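Home | Threads | Topics | Search | Log in

Print this thread | E-mail this thread

1/ Vundia's spring toy catalog came on Tuesday. There are 53 pages and I don't think I got past a single one without the word "educational." Bath sponge shaped like a whale? Educational. OK.

2/ I've been buying toys for small kids for a long time now and I still can't get a straight answer on what the word means. There's no test behind it that I can find. A company prints it on the box and the price goes up.

3/ Case in point: the Sopacua "early logic" set. $50. It's a shape sorter. You had one. Your parents had one. It did not say early logic on it and you put the shapes in the holes anyway.

4/ Somebody will reply that these come with a parent guide. I read the parent guide. It's 33 tips and one of them is "say the color out loud." I was going to say the color out loud.

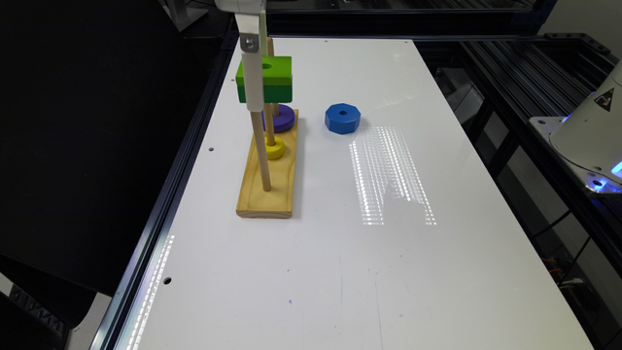
Green block, round hole, peg board. The whole curriculum.

5/ I like peg boards, by the way. Kids like them. What I don't buy is the line on the Flerkska box that stacking blocks at age two "builds the math brain." Builds it compared to what? Pots and lids? A muffin pan?

6/ I wrote and asked them for the study. Got back a nice e-mail thanking me for being part of the Flerkska family, plus a coupon for 5 dollars off. No study.

7/ The toy library in Torkorcombe sorts its shelves by age and by how many pieces you have to return. That's it. Most useful toy label I've run into, and it makes no promises about anyone's brain.

8/ Same goes for "Montessori-style," which as far as I can tell now means beige.

9/ So if you're shopping for a birthday: ask if it's sturdy, ask if the parts are too big to swallow, ask if you can stand the noise. If the box wants to talk about neural pathways, put it back and look at the one next to it.

10/ And if anybody at Vundia does have that whale sponge research, my inbox is open. Been open since January.

Recent threads
- Do flash cards do anything before age three?
- The "screen-free" tablet, reviewed by someone who opened the box
- Torkorcombe toy swap: what to bring, what to leave home
- Age ranges on puzzles are a guess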